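1/9/21
Notes by Elikem Atinga

Home and Small Spaces, session 2: Storing soft toys

Okay, so last time we did paper and cables, and I promised you something cuddlier. Soft toys! I've been looking forward to this one (my own house is overrun, so I come to you as a fellow sufferer). If you missed session one, the only bit you need to carry over is the sorting talk: you sort first, you store second, and you don't buy a single box until the sorting is finished.

Why do soft toys get their own session? They squash, they spring back, they have arms and feet that stick out in every direction, and somebody in the house usually loves them. A deep toy chest looks like the easy answer and I used one for years. What happens is that the same few animals live on top and everything else sinks. I emptied mine last January and found a rabbit my daughter had stopped asking for long ago, flat as a pancake at the bottom.

So, shallow storage. I like anything where a child can see every face, or at least a foot, without digging. Nets in corners are fine for the big floppy ones. Hanging shoe pockets are great for tiny ones but hopeless for anything with a round belly. And then there are divided racks, which I've come around to in a big way, especially the slatted kind you can see through.

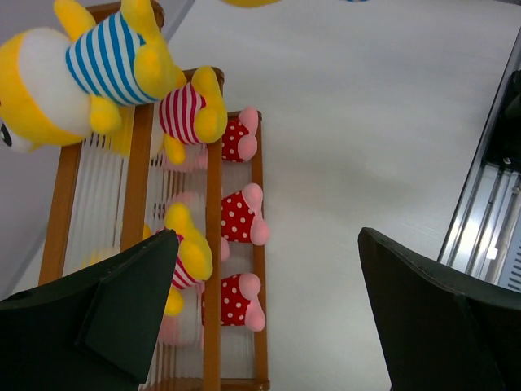 Fig. 1. Divided rack with clear plastic slats, plush toys in matching colors.

Have a look at where the biggest toy ended up. The large yellow one with the blue-and-white shirt is lying on the upper end of the rack, and the little ones in red-and-white stripes are with the right-hand compartment. Size is the first thing I'd think about with a rack like this! A big toy laid across a divider takes up room on both sides of it, so I'd give it a shelf or a chair of its own and save the compartments for the small fry.

The red polka-dot pieces are along the rail, with their pink ends poking out. I'm relaxed about things poking out, as long as they're soft and not in a walkway. A foot sticking out is a handle if you're four years old.

Now, sorting. There are three ways people do it and I'll fight for the middle one:

By size. Quick for grown-ups, means nothing to kids.
By family. All the stripes together, all the spots together, all the bears together. Kids get this right away, and they'll put things back by it too.
By favorite. Lovely idea, changes every week.

A word on washing before you store. Check the tag, pop it in a pillowcase, cool and gentle, and let it dry all the way through before it goes anywhere near a shelf. Anything with a stiff insert or a sound box gets a damp cloth only. I ruined a talking duck learning that.

For next time: pick 2 shelves or bins at home, empty them completely, sort by family, and bring me a sketch of what went where. Stick figures welcome. We'll be talking about board games, so start hunting for your missing dice.

Comments

Owino: Sorted by family over the weekend and my son put them all back himself. We had 40 of them. FORTY.

Canari: What about the giant ones from the fair? Mine won't fit on any shelf I own.

Elikem Atinga: Canari, corner net, up high, or let it be a reading chair. I've done both.

Breltau: Does the pillowcase need to be tied shut? Mine came open and there was fluff everywhere.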